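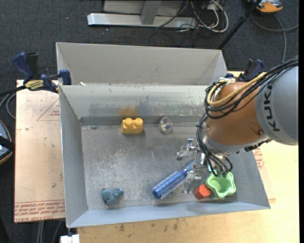 Front bin, fingers either side of the brush handle.

arif_t
Planner scores the brush handle highest, fine. But segmentation on the far wall gives me two yellow blocks. One is the reflection in the metal. Wasura 2.39, default mask threshold.

prindberg
Raise the threshold to 26 and drop masks with no depth support.

arif_t
Tried 26. It loses the clear ball as well.

knoiphan
Disagree with the depth check. Depth on bare metal is mostly holes. Fit the wall planes once and reject anything behind them.

prindberg
Only works if the bin never shifts.

knoiphan
It's clamped. Refit at startup anyway.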